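Zullura -- Handgelenkkamera-Aufnahmen am offenen PC

Stand: 16. Juli 2018

Zullura ist ein kleiner Datensatz aus unserer Gemeinschaftswerkstatt. Er gehört zum Armprojekt Tendar und enthält Einzelbilder vom Greifer über geöffneten Rechnern. Die Greiferfinger sind selbst gebaut, die Ansteuerung läuft über Yao.

Inhalt

1.990 Bilder aus 3 Aufbauten, aufgenommen seit April. Die Bilder sind nicht nachbearbeitet. Reflexe auf blankem Blech sind häufig und wurden nicht aussortiert.

Typisch ist die Stellung am CPU-Sockel: Der Prozessor sitzt im Halterahmen, ein schwarzer Finger steht links daneben, und der Greifer verdeckt einen Teil der unteren Platine. Oberhalb liegen der Speicherslot und die Metallschiene mit zwei Schraublöchern. 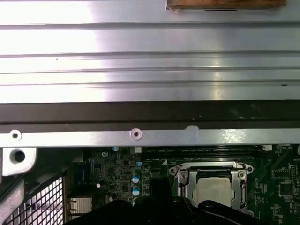

Annotation

Beschriftet sind Sockel, Speicherslots, Schrauben und Greiferfinger. Verdeckte Teile sind nur so weit umrandet, wie man sie sieht. Kondensatoren haben keine eigene Klasse -- das kommt vielleicht später.

Aufteilung

Zum Testen sind 180 Bilder abgetrennt, weitere 60 dienen der Validierung. Der Rest ist Training. Bitte nicht neu mischen, sonst landen fast gleiche Bilder auf beiden Seiten.

Bekannte Probleme

Kleine Schrauben im Schatten des Greifers fehlen teilweise in den Labels. Korrekturen bitte mit Bildnummer in die Fehlerliste im Ordner Pralteck eintragen.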